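Isovix Hand-Held Gripper Pair
Equipment page - buying and planning notes
Page kept by Anqi Kong, Astbridge equipment desk

Most of the calls we get on the Isovix pair start with the price, and the price is the least of it. You get two grippers, left and right, with padded parallel fingers and a camera on each. A person holds them and does the job by hand, and the recordings are meant to train an arm later. Rilier lists the same class of tool in its catalog, and most of what follows applies there too.

The pitch says you can record anywhere, with no robot and no lab. Fair enough. A spare room will do, and small goods in a shallow tray make a sensible first task. Packets are cheap to replace and awkward to grip, so you learn quickly whether the fingers suit your product.

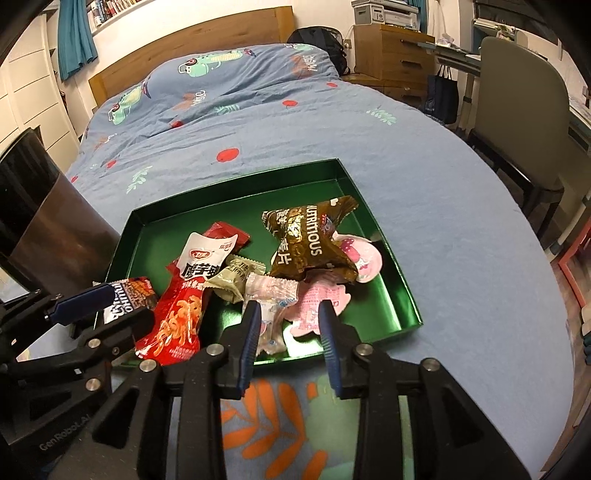 Where we part ways with the brochure is on labor. It quotes 100 usable recordings in a shift. Our own trial in October gave us 89 with a practiced operator, and the rest went in the bin at review. If your plan only works at 100, it doesn't work. Budget for the lower figure, and then budget for the person who does the reviewing, who appears nowhere in the quote.

What's in the case
2 grippers, left and right
Charging leads
Spare finger pads, one set
Printed quick start

Not in the case
Storage drives
Review software past the trial period
A stand
Any kind of robot arm (yes, people ask)

Lead time: 14 working days from order. Add time if your purchasing department wants the vendor forms filled in first.

Pads: treat them as a running cost. The supplier calls them long life and gives no number. We asked twice and got the same leaflet both times. Order a second set with the tool.

Small items: sealed candy is the sort of thing to try before you sign. A thin wrapper folds, slides and shines under a ceiling light, and a sales demo done with wooden blocks will tell you very little about it. Bring your own goods to the demo. If the rep would prefer to use theirs, ask why.

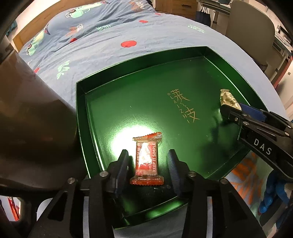 Two-handed work on wrapped candy in a green tray.

Compatibility: recordings export to the Bai format. Getting from there to an arm that does something useful is a separate project with a separate budget, and the word "ready" on the data sheet should be read with care. Ask which arm, which jaw, and who did the setup - then ask to speak to that customer.

Rent or buy: we rent the pair by the week or month, and we would push a first-time buyer toward a month. Half the rental fee comes off the purchase price if you go ahead. Cases must come back with both grippers and all leads. Missing pads are charged at list.

For a quote, write to the equipment desk with your item sizes, the number of operators and your start month.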